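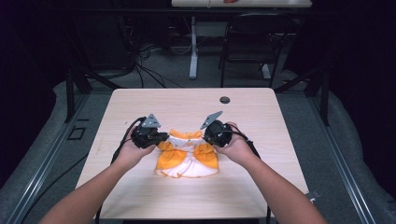

Started folding at eight and stayed on the small clothes all day. I had been putting them off. Towels and T-shirts have gotten so easy that I can do them while thinking about dinner, and the number at the end of the day looks good. Small clothes are another matter. The grippers are nearly as wide as the thing I'm trying to pick up, so with the little orange and white dress I spend the first second or so just deciding where both of them can go without bumping. I come in over the top part near the neckline, one on each side, and keep them level. If one gets there early it pushes the cloth, the sleeve goes under itself, and then the whole example is about fixing a sleeve.

Search this journal
Home Entries Older Notes About me Contact

The count for today was 37 good ones before lunch. That's low for me. I did better after but I didn't write down the afternoon number and the log hadn't caught up by the time I left, so it will have to go in tomorrow's entry.

We are at 3891 in the folding set now, counting everything since we moved into the Brallmont building. Faraji wants the small clothes to be a bigger part of that before the end of October. As of this morning there were 253 of them, and too many of those are socks. He said it in a nice way. I did most of the socks.

Things I want to remember about the dress:

The skirt is the hard part. The ruffles don't lie the same way any two times, and the hem has that scalloped edge, so there isn't a straight line to match up to anything. What I settled on is to fold the sides in first, sleeves over the white part, then bring the skirt up last. Going skirt first looked quicker on paper. I tried it maybe ten times and the top slid on me in most of them. The laminate doesn't hold cloth at all. A shirt has enough weight to stay put and this doesn't.

Also, smoothing. I have a habit of smoothing with the side of the gripper after each fold, a sort of swipe away from me. Faraji watched a batch of mine over at the desk and asked if I meant to do it. I said sometimes. He said the model has picked it up and now does it every time, including when there is nothing to smooth, and on the last trial at Kullon it swiped a folded washcloth onto the floor. So I am supposed to smooth only when there's a wrinkle worth smoothing, and to do it slowly. It is harder than it sounds to stop your hands from doing something they've done a few thousand times. I caught myself at it most of the morning. Around eleven I started saying "no" out loud each time, and that helped some.

We argued a little about mistakes. I have been throwing out any example where I drop the cloth. Faraji would like to keep the ones where I drop it and then pick it up again and finish properly, and mark them as recoveries. His point is that the robot is going to drop things, and if it has only ever seen perfect folds it won't have any idea what to do next. Fair enough. My point was that somebody has to go through and mark them, and that somebody is me, and the marking screen is slow. We agreed I would keep them starting today and he would see if the marking can be done with the foot pedal. The pedal right now only does start and stop.

I don't want to drop things on purpose, though. I told him that. A drop I plan doesn't look like a real one. My hands are already on their way to fix it before the cloth lands. He thought about that and said okay, real ones only.

Starting positions. The sheet from Vergara says to reset the garment "in a varied manner," and that's all it says. For the first hour I was laying the dress out flat and face up every time, close to the same spot, mainly from being tired of walking around the table. Then I looked at my own list and it was the same start over and over. So after the break I made myself a rule: turn it a quarter turn each time, and every fourth one goes face down. Every so often I toss it and take what I get. The tossed ones take about three times as long and I lose a lot of them, but those are probably the ones worth having.

The right cable was bothering me again. It comes over the back of my hand and down my arm, and when I reach across for the far sleeve I can feel it pull. It doesn't stop me but it changes how I move, and I'd guess that ends up in the data too. I asked if we could run it the same way as the left one, looping out to the side. Faraji will look at it when the new handles come from Prumport. They were due last week. I put a strip of tape on my forearm for the afternoon and that was better, until it came time to take the tape off.

Calibration took two tries this morning. The first time, the left gripper read as slightly open when I had it squeezed all the way shut. I wiped the plates, restarted, and it was fine. I wrote it in the book. If it does it again tomorrow I'll ask for the spare instead of fighting with it.

My thumbs are sore, the right worse than the left. Squeezing on something thin is more tiring than squeezing on a towel, I suppose from wanting to be sure I've got it. I should try easing off. There's no prize for squeezing harder, the plates are either closed or they aren't. I took the breaks I was supposed to take, all but the 2:30 one, when I was on a good run and didn't want to lose it.

After lunch Faraji tried a few himself. He hadn't had the grippers on in a while. He is much slower than I am and he talks the entire time, but his folds come out neat. He grabs the shoulder lower down than I do, more toward the middle of the sleeve, and the sleeve comes over in one piece. I tried it his way when he gave them back. It works better on the left side than the right for me. I'll do a block of them that way tomorrow and note which ones they are, so if it turns out to be worse we can pull them.

Stopped a little before five. Copied everything over, waited for the check to finish, and it flagged 2 with missing time on the right side. Threw those out. Put the grippers on the charger for tomorrow's wireless test, then remembered that's the other pair, and went back and switched them.

For tomorrow:
- afternoon count from the log
- dress again, Faraji's grab, one block
- then the small pants if they are back from being washed
- ask about the pedal
- ask about Prumport
- bring the hand cream, it's still on the kitchen counter

Home by six. Folded my own laundry after supper, and I swiped every towel.

Older entries Newer entries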